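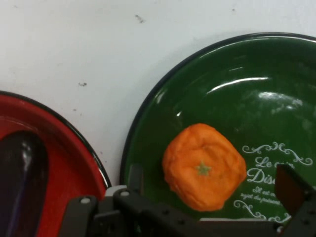 Tamsin Alcantara reckons the persimmon belongs with the veg, or at least that no five-year-old will mind if it does. I mind. It's fruit, fruit goes on green. Have put it on green.

June, after lunch. Play food sort, table in the end room.

Where we've got to: the Drimgate crates are all open. Sheet says 315 pieces, I'm not recounting, taking their word. Up to 40 want binning (split seams, chewed, one sticky thing I didnt look at closely). Rest to be cleaned, sorted and made into sets for the loan shelf.

Plates first as they've been argued over longest. Green enamel one with the white script lettering and the scrolls is my favourite of the lot, black rim, deep colour, pieces show up well on it. Red one has the same sort of black rim. Aubergine on red looks good, very dark purple and shiny. On green I think it'd go a bit gloomy. Orange on green is the best pairing so far, the little star calyx ties in with the plate nicely.

Worry: enamel chips. Anything going out to under-threes gets plastic from the Plernia box and the enamel stays here for table use. Tamsin agrees on this one.

Also the glare. Glossy plate under these lights gives a big white streak. Fine for playing, a nuisance for the catalogue. Try with the blind down and the end lights off.

Table top needs a proper going over, specks and scuffs all over it. Tried washing-up liquid on a corner, no good. Tonik cream stuff next, small patch, then rinse. Don't use the green scourer!!

Soft pieces: lumpy fabric-or-foam ones like the persimmon are NOT to go in the sink. Damp cloth, bit of soap, sit them on the rack overnight. Last batch stayed soggy in the middle and had to go. Hard shiny ones can be dunked.

Set A as it stands:

- green plate, persimmon
- red bowl, empty for now, wants something pale in it. Egg? Onion half?
- banana, beside the bowl. Too long to sit in it tidily, leave it out 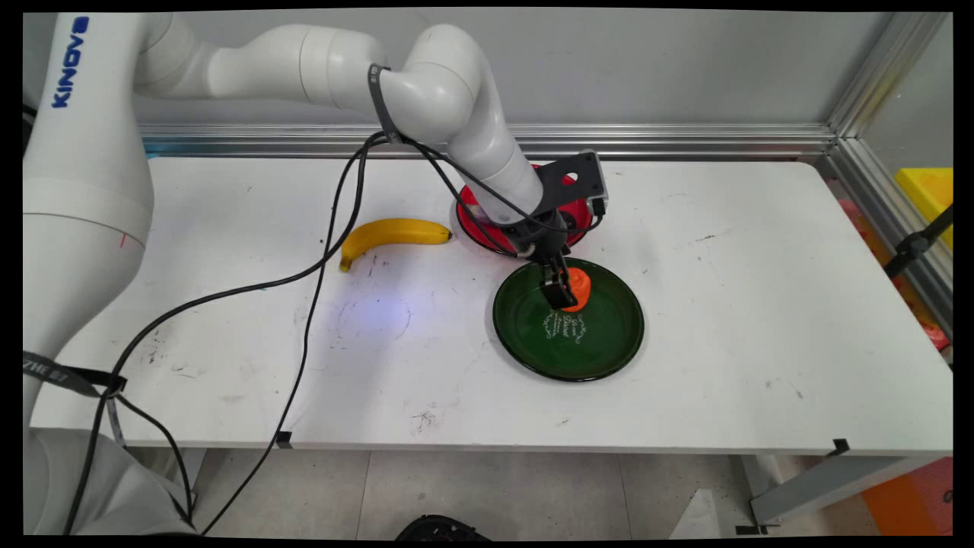
## Still to do

- Decide fruit/veg split for good and write it on the lid. Tomato will start another row
- Find a second yellow thing. Lemon went out with the last loan and hasn't come back
- Labels. Baranauskienė have quoted for 4,000, smallest run they do, which is daft for our shelf. Ask if they'll do plain ones
- 3 crate lids missing, check under the stairs
- Red plate or red bowl in set A, not both. Leaning bowl, it holds more and stacks inside the crate
- Catalogue pages for A and B once the glare's sorted
- Move teh bin pile before someone puts it back in the crates again

Stopped at ten past four. Cloths are soaking in the bucket, rack is full, set B not started.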